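Crumbs, Seeds and a Clean White Table

Hi and welcome back to the gallery! If you're new, we're a little group that gets together to tidy things, talk about tidying things, and argue in a friendly way about which brush is best. I've looked after this page since March, and I still get a silly amount of joy out of a table that has just been swept (my kids find this very strange).

Our theme this time is the small sweep. By that I mean the mess that's too big to ignore and too small to drag the vacuum out for. Birdseed by the feeder bag. Chopped parsley that jumped off the board. The sandy stuff at the bottom of the toaster, which I swear makes more of itself at night.

Oskari Miettinen wrote to me from Riihimäki after our last gallery and wanted to know why anybody would use a hand broom on a table when a wet cloth is right there. Fair question! My answer is that a wet cloth and dry seeds are not friends. The seeds stick to the cloth, then they stick to you, and then you find one in the sink and two in your sleeve. Sweep dry first, wipe second. I've had that taped inside my cupboard door for 6 years and I'm not taking it down now.

A few other things I've picked up along the way. Keep the flat lip of the dustpan pressed to the table, and push down with your whole palm if the pan likes to skate off. Short strokes work much better than big swooshy ones, which just send everything over the far side. Move the broom toward the pan and leave the pan alone until you've got most of it. Then back it up an inch and go again for that annoying thin line that always stays behind (there is always a line). If you've got stragglers way out on their own, bring them in first so you're only chasing one pile.

As for sponges, I like to have one out along with a cloth before I start, so I don't go rooting under the sink with dusty hands. I bought a pack of 8 from a shop in Polgate last year and I'm still working through them. They're plain and cheap and they do the job.

Oh, and several of you asked about the white tabletop thing. Yes, I do think a white surface makes you a better sweeper! You can't pretend you got it all. My own kitchen counter is speckled gray and I'm convinced I've been eating off old crumbs for years.

The last gallery had 651 visits, wow, thank you, and please keep the tips coming. Enjoy the pictures!

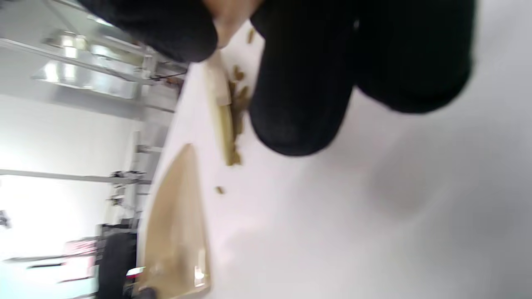

Olive-green crumbs, and one that got away on its own.

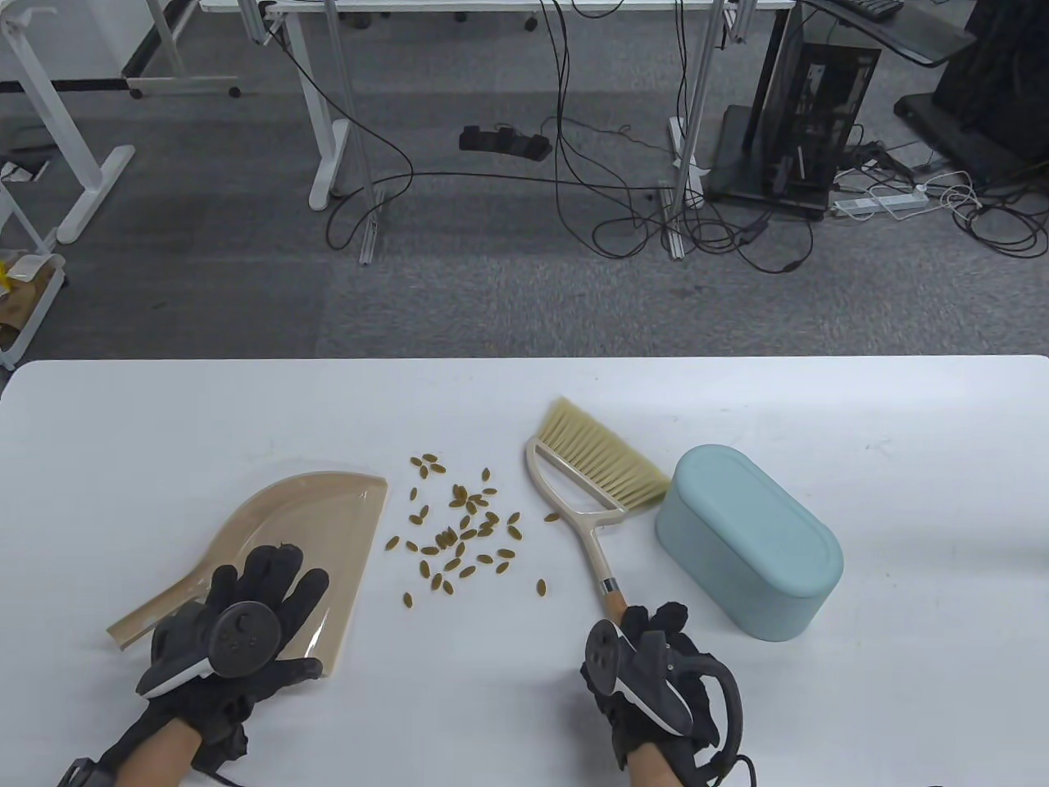
Dustpan, seeds, hand broom, all on the one table. Look at that palm holding the pan flat!

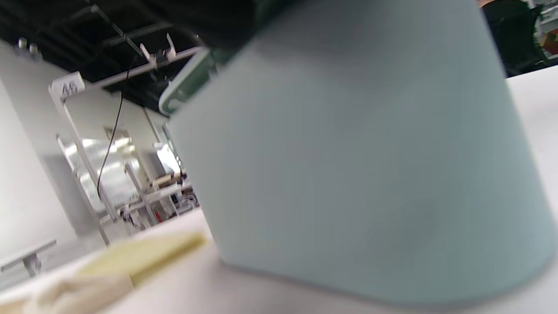 Sponge and cloth out next to the big container.

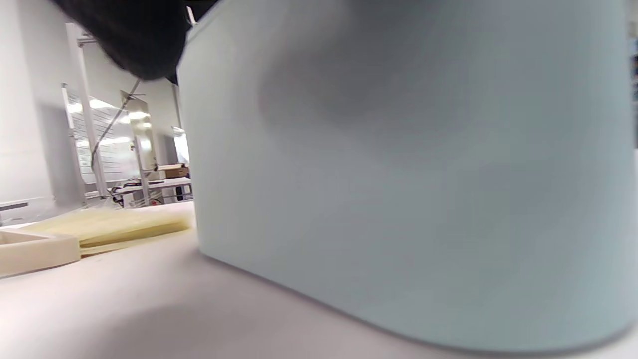
Same white tabletop, from close up to the container.

Bulstead Tidy Table Club | Gallery pages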